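El soporte del matraz también es instrumental

En los laboratorios de docencia se discute mucho el agitador y muy poco el soporte. Cuando se renovó el equipamiento en Hestilstead, la partida de placas calefactoras ocupó casi toda la reunión del jueves; los soportes para matraces de fondo redondo se resolvieron en una línea, con lo más barato del catálogo de Larkari. Me parece un error de criterio.

Un matraz de fondo redondo no se sostiene solo. Entre el montaje y la placa pasa por la mesa varias veces, y en cada paso depende de un anillo de corcho deformado o de un vaso de precipitados reutilizado - solución habitual y mala. Reginald Esposito defiende el corcho por su precio. Yo defiendo el soporte cilíndrico rígido, de color vivo, colocado siempre en el mismo sitio: detrás de la placa, nunca delante, donde estorba el acceso a los mandos.

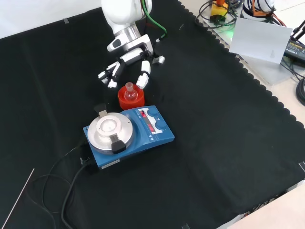

El color tiene su importancia. El vidrio pequeño y transparente se pierde de vista sobre una superficie oscura, y un soporte rojo lo localiza sin buscarlo. Con los cables soy menos tolerante: deberían salir por la parte posterior y quedar fijados a la mesa.

Propongo que la próxima compra incluya 25 soportes rígidos y que se retiren los anillos de corcho antes de febrero.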